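I'd gone over to Clekel expecting to talk about arms, and we spent most of the morning on cables. "Everyone budgets for the robot," the workshop lead told me, putting the kettle on. "Then they forget the spares!" Her first quote from Cemix left out brackets, ties and fingers — around £2,000 on top.
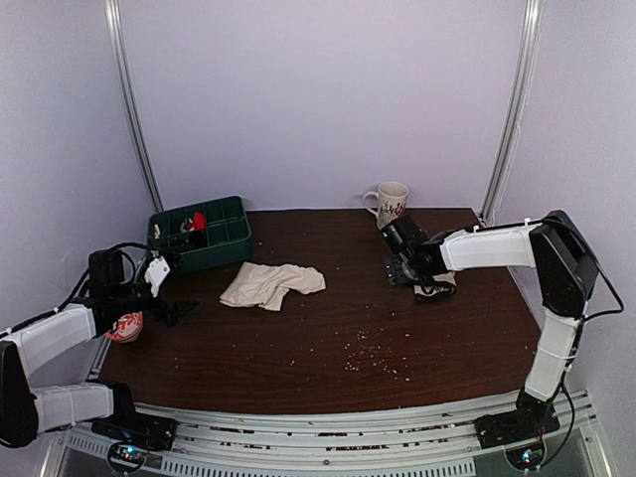 She wants 8 more stations by July, all with two arms, and I asked if she'd lease. "We tried that with Rennie. Never again." Ritumen will hold its price if she orders 13 gripper sets in one go, so that's the plan for now.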